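Looking after a pair of hand-held grippers: what is worth your time
Reading time: 2 min

Every maintenance sheet I have been handed for hand-held grippers runs to several pages, and most of it is padding. I followed the Endholm one to the letter for all of November and can't say the grippers behaved better for it. What follows is the short routine I kept for our pair.

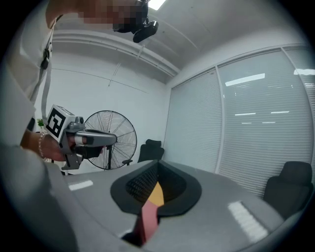 Square marker on the body, finger pads up front.
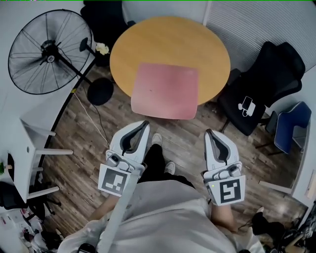

Do both grippers in a pair need the same care?
They need the same checks, but keep a separate log for each one. Wear is rarely even, and averaging the two hides the bad one.

1. Power off and unplug before touching the fingers.

2. Wipe the marker plates with a dry microfiber cloth. The sheet wants alcohol. I tried it on a spare and it dulled the print, so I stopped. If a corner has lifted, replace the whole plate. Glue leaves it slightly tilted and you will chase a bad pose for days.

3. Push each finger sideways with your thumb. A little give is fine. If it clicks, tighten the 2 screws at the root, a quarter turn at a time.

4. Check the pads for shiny patches. People swear by roughing them up with sandpaper. It bought me 17 sessions before the slipping came back. Fit new pads.

5. Open and close the jaw slowly, 32 times, and watch the width reading. It should come back to the same closed value. If it drifts, zero it with the pads touching and run the test again.

6. Record a short clip and look for blur. Clean the lens only if you see some.

I skip the grease. Mokaria sells a special one and I have yet to see what it does besides collect lint.

The whole job takes me roughly 106 seconds a gripper when nothing is loose.

Comments

Tainá Peixoto: Disagree on the alcohol. A damp swab has never hurt our plates. Maybe yours were a cheap print?

Joseo_bench: Step 3 fixed my drift before I ever got to step 5. Thanks.

holanda_r: Do you zero with old pads or new ones? The thickness must matter.

Contact | © 2021 | Back to top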